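Week 4: Clearing a Play Table

Welcome back, everyone! Tonight we stay with the small stuff (bricks, blocks, the odd toy vegetable), which I know wears many of you down more than a whole closet ever could. Please have your Bedby workbook open to page 23.
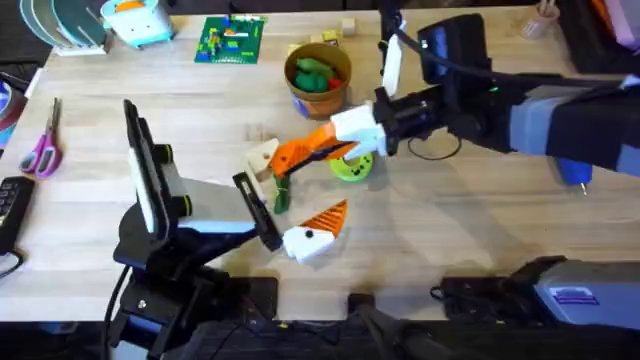 Where should a roll of tape go if it keeps landing among the toys?
Give it a home with the craft supplies, and walk it back there before you sort anything else.

For September, pick one table and work on it for 35 minutes, with tea if you like. Bricks first, then blocks, then whatever is left over.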